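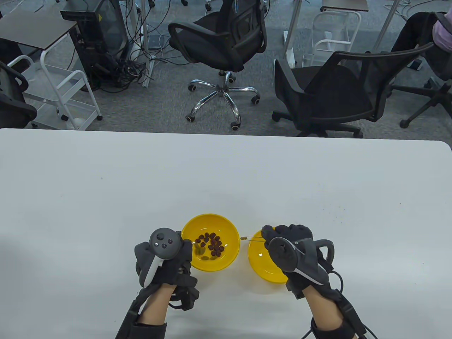
Nanna Hafstein has run the archive index at Hatmont for five years. Its 1,249 boxes came from the Bumberg land office, most of them labeled by parish.

"Parish is a poor key," she says. "The boundaries moved in February of one year and the clerks kept the old names."
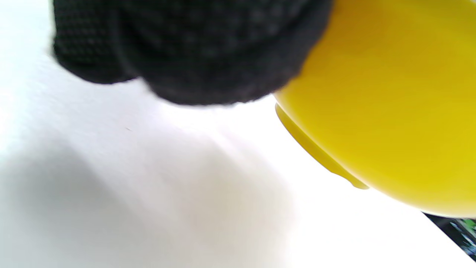
Black knit glove against a yellow surface.

Her team now files by parcel number, with the parish kept as a second field. Riis, the older catalog, stays online as read-only. 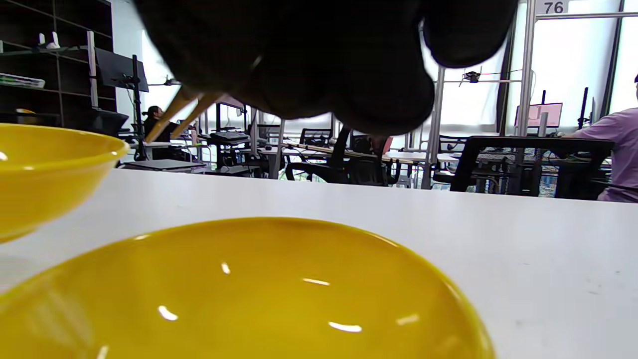 Interview by the Hatmont Review desk | 4/28/24

Of the first 30 boxes, 87 records had no parcel number at all. "Those get a temporary code," Hafstein says. "We match them against the tax rolls later."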